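Mirargate Omar wireless mouse and receiver
Stock code 3775

Sold by Riquelme, Kikemstead
Page last changed: 2024-08-01

The Omar is a plain three-button mouse with a scroll wheel, made by Mirargate and sold here with the small USB receiver it needs. Mirargate calls it "the last mouse you will ever buy". We have sold mice for long enough to have heard that before, so please read the rest of this page before you order.

What the maker says: silent buttons, works on any surface, and up to 400 days from one pair of batteries.

What we found: the left and right buttons are quiet. The wheel is not, and it has a dry rattle when you scroll quickly. On a bare desk and on a cloth mat the pointer moved cleanly. On glass it wandered, and on a shiny magazine cover it stopped altogether. So much for any surface. As for the batteries, we have had ours since December and it hasn't asked for new ones yet, which tells you very little about the 400 days. Mirargate would not say how many hours of use a day the figure is based on. We asked twice.

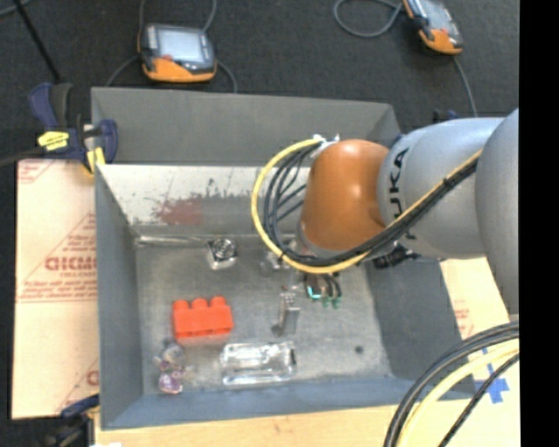
The receiver is the part we have most doubts about. It sticks out of the port by less than a fingernail, there is no slot inside the mouse to store it, and Mirargate doesn't sell it separately. It is much smaller than a toy brick like the orange-red one with three studs in the bin, and it will go missing far more easily. If you carry a laptop about, leave it plugged in. Lose it and the mouse is no use, as there is no Bluetooth to fall back on.

Dirceu Bastos on our repairs bench opened one up. The button switches are soldered and can be replaced by anyone handy with an iron. The wheel is held by a thin plastic clip that he didn't care for. Lautaro Durán, who does our buying, likes the shape and thinks we are being hard on it. It is comfortable, we'll give him that, though only in the right hand.

The box says "gaming grade". It doesn't say which grade, or who gave it. There is a speed button behind the wheel with 2 settings, slow and fast, and you can't change either of them.

In the box: mouse, receiver, batteries, a folded leaflet.
Works with: Windows and Linux. On a Mac the speed button did nothing when we tried it.
Colours: black, grey
Cable: none
Guarantee: 5 years from Mirargate. The receiver is not covered if lost, and the leaflet leaves the wheel out as "a wearing part".

Unused mice can be returned to the Kikemstead shop with the receiver still in its bag. Batteries can't be returned once fitted.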